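Thread on the shirt folding work, July 3, 2021. It's about the method more than the folding, so skip to post 4 if you only want the result.

1/ Most folding work uses a table set to the right height, with a plain top. We wanted to know what changes when the surface is a bed. It is soft, it is wide, and in Ullotstead it is white, which does not help when you are looking for the edge of a pale shirt.

2/ Our method is called Aller. It splits a fold into two parts. The first part picks two grasp points from the head camera. The second part moves the arms and keeps checking the outline of the cloth while they move. If the outline stops matching the plan, it lets go and picks again.

A cream T-shirt laid flat, with both grippers coming in over it: 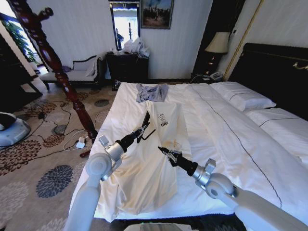
3/ How we collected the data. We recorded 225 demonstrations by teleoperation, all on beds, with no table data mixed in. Each one was cut into short segments by hand, 2,859 in all. A segment ends when a gripper opens or closes. Cutting them took longer than recording them. We tried doing it automatically from the gripper signal, but a jaw that closes on duvet looks the same in the signal as a jaw that closes on shirt.

4/ The result. We ran 225 test folds and 186 finished with an acceptable fold. Acceptable means sleeves in and the hem within 5 cm of the collar. The same network without the outline check did clearly worse, mostly on the second fold, where there are more layers to lose hold of.

5/ The usual failure is picking up bedding along with the shirt. A mattress gives when you press on it, so the fingertips go lower than planned. Serrano, our older method, had the same fault and no way to notice it. Aller notices but is slow to let go.

The cream garment bunched up on the duvet between the grippers, with a smaller blue-grey one further back:
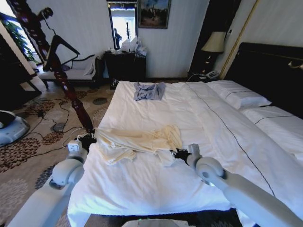 6/ What we can't claim. One bedroom, one duvet, T-shirts and small tops only. We have not tried trousers. Dark bedding is untested too, and I would expect the outline check to need retuning for it.

7/ Next is Rudico, which uses the same segments but adds a force reading at the wrist. The aim is to feel the mattress before the jaws close. First runs are planned for November. The labelling guide for the segments will go up before then, as a few people have asked for it.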